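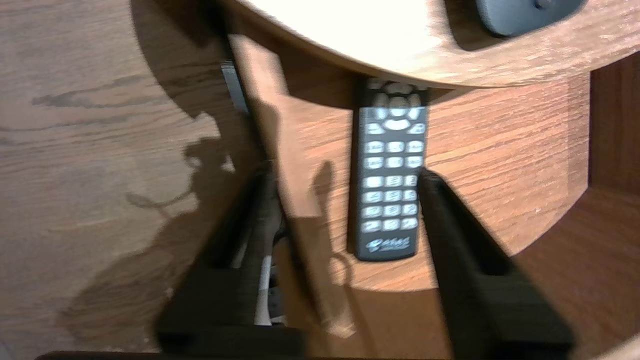 Namance project notebook
Entry: February 9, 2025
Print | E-mail this entry

Bedside task, second session. The Lonero rules say the arm has to fetch a named item from furniture it has not been tuned on, so we have moved off the flat test bench and on to the nightstand with the curved front. Remote control on the lower shelf, lying lengthwise, buttons up. Start pose is with the fingers either side of it.

Ran 8 attempts with the November grasp settings. Got 3 clean lifts. Of the rest, most closed too high and slid off the casing, and one stopped on the force limit before it had touched anything I could find. Need to look at that log properly.

Notes on the approach:

The tabletop overhangs the shelf, so a straight vertical drop is no good. Coming in low and tilting up at the end works better, but the planner still wants to lift before it backs out. Added a fixed retreat move for now. It is ugly and it will have to go before Istidau, where they change the shelf height between rounds.

Wrist camera exposure is a problem. With the blind up the tabletop goes nearly white and the shelf stays dark. Auto exposure hunts as the arm moves and the remote smears. Locked it by hand for the last two attempts and the detector was steadier -- not enough runs to say more than that.

The gripper shadow on the floor set off the obstacle check once. Khoury's example code has a shadow mask but it was written for a fixed overhead camera. Someone with more patience than me could port it.

Training set for the detector is around 1,000 crops, nearly all from the bench. We want more on brown wood grain, in strong side light, before anyone retrains.

To do:
- tape the cable down further back on the wrist
- repeat with the blind shut, same settings, same start pose
- turn the remote end for end and see if the grasp point moves with it
- write the retreat move up in the shared file

Battery pack two is on charge. Arm parked and powered off at the wall.

Comments (3) | Shares (0)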